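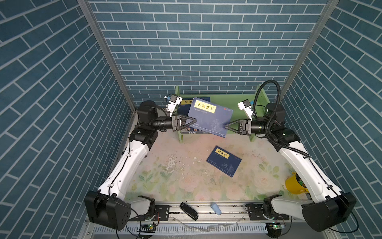 Navy book with the 易经 label, left side of the green shelf.

Support > Cinura Catalogue > Import and display > Non-Latin titles

August, posted by the Mahmoudi Reading Room desk, Tustport

We use cookies to remember your login and your ticket filters. Accept or change settings.

Subject: Chinese titles become question marks after import, and sorting is wrong

Status: solved, one question left open

Hello. I write this ticket for our reading room in Tustport. I will try to put everything in one place, as last time I sent many small messages and it was difficult for your colleagues to follow. Please excuse my English if something is not clear.

What we have: Cinura Catalogue on three computers at the desk, all with the same Windows. Labels are printed with a Somico label printer connected to the computer nearest the door. The data file was given to us by the library that closed its Chinese section. It is a CSV file with 511 records, and each record has title, title in pinyin, author, year, language and shelf mark.

What happens: after the import all 511 records are in the catalogue, so no record is lost. But in the title field I see only question marks. For example 易经 is shown as "??". The pinyin title beside it, Yijing, is correct. The author field is also question marks if the author was written in characters. English and French titles in the same file are good, except that é in French is shown as two strange signs.

What I expected: titles as they are in the file.

09:40
I opened the CSV file in Notepad. The characters are there and they are correct, so I think the file is not damaged before the import. I made a copy of the file and work only with the copy.

10:05
I deleted the imported records (Records > Batch > Undo last import) and imported again with the same settings. Same result.

10:20
Tried on the second computer. Same result. I did not try on the third one at this moment because a reader was using it.

10:50
I typed 易经 by hand in a new empty record and saved it. It is shown correctly, also after closing and opening the program. So the database can keep the characters and the display font has them. The problem must be in the import.

11:15 Reply from Cinura support
Thank you for the clear report. On the second page of the import window there is a list called "Source text encoding". Could you tell us what is selected there? If it is "System default", please change it to "UTF-8" and run the import again on a few records before you do the whole file.

11:45
It was "System default". I must say that I did not see this list before, it is below the column table and on our screens one must scroll down to find it. I changed it to UTF-8 and made a test file with only the first records.

Result: Chinese titles are correct now. The é is also correct. But there is a new problem. The first column has a strange sign before its name, so the program does not recognise the column "title" and asks me to match it by hand. When I match it by hand, the import is fine.

12:10 Reply from Cinura support
The sign is a byte order mark, which some programs add at the start of the file. Please choose "UTF-8 with BOM" in the same list, it is the next entry. You will not need to match the column by hand after this.

13:30
Back from lunch. I chose "UTF-8 with BOM" and the column is recognised. I removed the test records, then imported the whole file. It took around 3 minutes. I checked the records on the first and last page of the list and several in the middle. Titles and authors are correct. 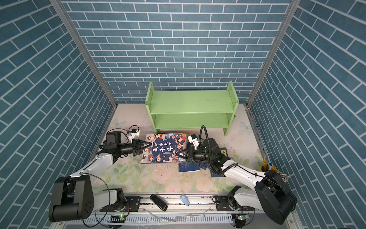

Green shelf, large illustrated book in front of it.

14:00
Now the second part, the sorting. When I sort the list by title, the Chinese titles come after Z, in an order which I do not understand. Our readers are used to looking for a book by pinyin. I know that there is a field for it, but the list on the public screen sorts only by title.

14:25 Reply from Cinura support
The default order follows the internal code of each character. Under Settings > Lists > Public screen you can set "Sort key" to another field. Please select your pinyin field there and tick "Use title if empty". Then rebuild the index.

14:55
I did it on the main computer. The list is sorted as we want. 易经 is under Y. Books without pinyin are sorted by their title, so English books stay in their places.

On the other 2 computers the old order was still there. I waited some minutes and it did not change. After I closed Cinura and opened it again on each of them, the order was correct. Maybe it is useful to write this in the help page.

15:30
Labels. I printed one test label with the Somico. The shelf mark is good but the Chinese title is empty boxes. In the label template the font was one that has no Chinese characters. I changed it to the same font as in the display settings and printed again. The title is readable, only a little small. I made the letters bigger and moved the shelf mark down so they do not touch.

15:50 Open question
Is it possible to have pinyin and characters together on one line of the public screen? At present I can choose one or the other. It is not urgent. If it is not possible, please tell me and you can close the ticket.

16:20 Reply from Cinura support
At the moment it is not possible on one line. We have added it to the list of requests. I will leave the ticket open so that you get a message if it changes.

16:25
Thank you, this is fine for us. Please note also my remark about the encoding list which is hidden below the table.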